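Arnen Hand-Held Gripper: Setup, Care and Spare Parts

In stock. Sold singly or as a left and right pair.
Ships from Stelstead on Monday for orders placed over the weekend.

The Arnen is a two-finger parallel-linkage gripper on a pistol handle. It is built for recording household handling tasks with one or two units. This page covers setting up a pair, routine care and the parts we keep on the shelf. Full drawings are in the service sheet packed with each unit.

Before first use

Check that all four pivot screws are seated flush. They are tightened at the Usman workshop, but they can settle in shipping. Squeeze the trigger through its full travel ten times and let it return by itself. The jaws should open to the same width each time. If one side lags, back its outer screw off an eighth of a turn and try again.

Bring the jaws together on a sheet of paper. The pads should hold it along their whole length. If the paper pulls free at the tips, the pads are sitting too far back. Loosen the two clips behind the pad, slide it forward to the stop and close the clips.

Setting up a pair

Set both units to the same trigger tension before mounting cameras. The dial under the handle has 18 positions and we ship at position six. Thin items such as chopsticks, pens or straws are easier at four or five, where the fingers close more slowly. Go higher for jars and full bottles.

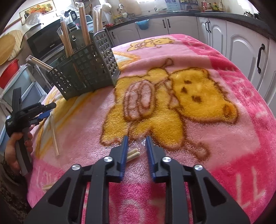

Run the jaw-width calibration after any change to the tension or the pads. Hold the jaws fully open for three seconds, fully closed for three seconds, then open again. The status light stays green when the values are saved. Calibrate each unit separately. The values are stored in the handle, so a swapped cable will not mix them up.

Routine care

Wipe the pads with a damp cloth at the end of each day. Do not use alcohol or kitchen degreaser, as both harden the ridges. Fabric lint collects in the linkage behind the fingers. Brush it out dry. Compressed air pushes it further into the pivots.

Every 2,000 cycles, put one drop of light machine oil on each pivot and work the trigger until it runs freely. The counter is in the calibration menu. Pads last around 30 hours of steady use on hard objects and much longer on soft goods. Replace them in sets, both sides at once.

Common faults

Jaws close off center: a bent inner bar, usually from a drop. Do not straighten it. Order the bar kit.

Clicking on release: dry pivot or a loose outer screw.

Width reading jumps: dirty sensor strip. Remove the rear cover and wipe the strip with a lint-free cloth.

Trigger slow to return: worn spring. Fulgate spring kit, two per bag.

Spare parts

Ridged pads, set of four
Pivot screws, set of four
Inner bar kit, left or right
Return spring kit (Fulgate)
Sensor strip with rear cover gasket

Repairs

Write to Ese Ogundipe at the service desk with the serial number and the cycle count. Units returned in December go back out after the holiday closure.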